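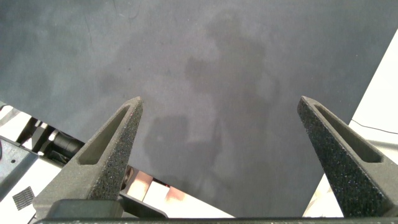 Getting Marks Off Dark Work Surfaces

Posted 06/08/2022

I love a dark table top right up until the sun comes in sideways and I can see every swipe of the sponge I made since December! Gray and black show streaks like nothing else, and I've tried plenty of things on mine (some of them pretty dumb). So these are the ones I still use.

Dust it before you wet it. A dry microfiber cloth, folded in 3, and I go in one direction only. If you start with a wet rag you're just making mud and pushing it into the texture.

Go easy on the soap. One small drop of dish soap in a bowl of warm water is plenty, and I mean small. Most of the cloudy patches I used to scrub at were old soap, which I was then covering with more soap.

Wring the cloth until your hands complain, wipe, then dry right away with a second cloth. Letting it air dry is how I got rings.

For greasy fingerprints I dab on a little rubbing alcohol mixed half and half with water. Try it underneath or in a back corner first, though - I took the finish clean off a Wekeck side table once and I'm still sore about it.

Skip the furniture polish on anything matte. It looks great for a day and then you've got shiny spots that won't match the rest.

Felt and foam mats

Different animal! No water if you can help it. I use a lint roller, then the soft brush on the vacuum at low power. For pet hair, a damp rubber glove dragged toward you picks up what the roller leaves behind. Store mats flat, or rolled loosely with the good side out. My Lamont cutting mat spent one winter folded behind the dryer and the crease never came out.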